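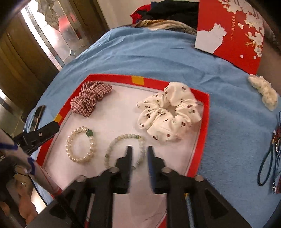

Iman Tazi asked us whether the bracelets must go into a separate tray from the scrunchies, or if everything may lie together as long as it is only for one evening. For one evening it may lie together. For keeping, please separate them as described in steps 9 to 14.

2. Sorting and keeping hair accessories and bracelets

This section belongs to the Dekatberg dressing table set. It explains how to prepare the table, how to sort with the shallow tray, and how to fill the drawer inserts. If you have the Lynch wall cabinet instead of the table, read the preparation steps here and then continue in the booklet of the cabinet.

Before you begin

You will need:
- a shallow tray with a raised border
- a soft cloth, larger than the tray
- the drawer inserts (long and square)
- the ring bar for hair ties
- small adhesive labels and a pencil
- a bowl of lukewarm water and a dry towel

The tray does not have to be the one from the set. Any flat tray with a white or other light inside will do the work. Dark hair ties and thin cords are difficult to find in a dark tray.

Caution: Beads and small metal ornaments can be swallowed. Keep children under three and pets away from the table until all drawers are closed.

Preparing the table

1. Clear the table top. Scarves and other large pieces of fabric can be folded and laid at the back, along the edge of the cloth, where they also stop beads from rolling down behind the table.

2. Spread the cloth and smooth it with the flat hand. It should cover the place where the tray will stand and at least one hand's width to the right of it (to the left, if you are left-handed).

3. Put the tray on the cloth with the long side towards you or away from you, as you find comfortable. Check that it does not rock. A fold in the cloth under one corner is enough to make it rock.

4. If you use labels, stick them on the border of the tray and never on the inner surface. A small square label on the far edge and another on a side edge can be read well from the chair. Write with pencil, so you can use the same label again.

Note: A glued label comes off the border more easily when it is warmed with the hand for a moment. Do not use a knife.

Sorting

5. Empty one drawer or one bag at a time on to the cloth, beside the tray. Please do not empty it directly into the tray. The cloth is for what is not yet sorted, the tray is for what you have looked at and decided to keep.

6. Pull apart what is tangled. Thin hair ties and cords like to wind around the metal parts of hair ornaments, and if you pull at the ornament, the cord will cut into itself. Hold the ornament still and take the cords off one after another. If a knot does not open, put the whole tangle aside at the edge of the cloth and continue with the rest.

7. Lay the pieces in the tray so that they do not touch. Bracelets come in the front part, near to you, and scrunchies in the back part. A bracelet should lie as an open loop, flat on the bottom of the tray. In this position you see at once if a bead has a crack or if the elastic shows between the beads.

8. Shake each scrunchie and turn it once completely around between the fingers. The seam should be at the inner side. Gingham and other checked fabrics hide a small tear very well, so feel for it with the thumb. On white fabric with a small print, such as cherries or sprigs, look for make-up marks in the folds.

Note: If there is no more free place in the tray, stop. Put away what is in the tray (steps 9 to 14) and then begin again. It takes a little longer but you will not have to sort the same things two times.

Putting away bracelets

9. Wipe each bracelet with a slightly damp cloth and dry it with the towel. Pearls and pearl-like beads must never be put into water. With jade and other stone beads water does no harm to the stone, but the elastic becomes weak from it.

10. Place the bracelet into a square insert, one bracelet in each compartment. A bracelet with mixed beads - for example light pearl-like beads with one green bead - belongs with the pearls. The softer material decides.

11. Do not hang bead bracelets on the ring bar. Their own weight pulls the elastic longer, and after one summer they are too wide for the wrist.

Caution: Perfume, hair spray and hand cream attack the surface of pearls. Close the drawer before you use them at the table.

Putting away scrunchies and hair ties

12. Large scrunchies go into the long insert, standing on their side like a row of plates. Do not press them. If you must press them to close the drawer, there are too many, and you should use a second insert.

13. Thin hair ties go on the ring bar. Open the bar at the right end, slide the ties on and close it until you hear a click. Dark blue and black ties are almost impossible to tell from each other in the evening light, so we recommend to put them on the bar by day.

14. Small ornaments with metal parts are kept in the insert with the felt bottom. They should lie side by side, with the metal downwards. If you keep them in a gift box or in a card folder instead, put a piece of soft paper between the layers.

Placing the inserts into the drawer

15. Pull the drawer out until it stops. The drawer is 900 mm wide inside and takes the inserts in any order. We suggest the bracelets at the left and the scrunchies at the right, with the felt insert in the middle.

16. Set the inserts in from the back to the front. The last one must go in without force. Should it stand up at one side, take all of them out and look whether a hair tie has fallen under.

17. Close the drawer slowly. The load on the drawer should not be more than 2,320 g, inserts included. This limit is seldom reached with hair accessories, but it is quickly reached if you keep also hairbrushes or glass bottles there.

Caution: Do not lean on the open drawer when you stand up from the chair. The runners are screwed with short screws and can come out of the wood.

Washing scrunchies

Scrunchies of cotton can be washed by hand in lukewarm water with a little mild soap. Squeeze them in the towel - do not wring them - and let them dry lying flat. Wash red and white checked pieces separately the first two or three times. Before they go back into the insert they have to be dry also on the inside, where the elastic is. This needs usually one night longer than you think.

Do not iron over the elastic. If you want the folds to be smooth, put your fingers in the loop while the fabric is still damp and stretch it a few times.

If something is not right

The beads roll to one side of the tray.
The table is not level, or there is a fold under the cloth. Turn the adjustable foot (see page 33) a half turn and try again.

The tray slides when I take something out.
Use a cloth with a rougher surface. Cotton or linen holds well, satin does not hold.

The ring bar opens by itself.
It was closed with a hair tie caught in the end. Open it, take away the last tie and close it again. If the spring is bent, order a new bar under the name Jononard ring bar, short.

A bracelet broke while I was sorting.
Leave your hands where they are and look first where the beads have stopped. Collect them from the cloth by lifting its four corners together, and pour them in the tray. Count them only when you are sure that none is on the floor. The Trimard repair set contains elastic in two thicknesses, and for stone beads you should take the thicker one.

There is a yellow mark on a white scrunchie after the winter.
It comes mostly from hair oil. Wash as above and leave it in the soap water for an hour before you rinse.

How often to do this

Two times in a year is sufficient for most drawers. Many of our customers choose June, when the winter scarves are put away and the table is in any case covered with fabric. The ring bar can be done more often, it takes only a few minutes and the tray is not needed for it.

For the care of the mirror and the lamp, continue with the next section.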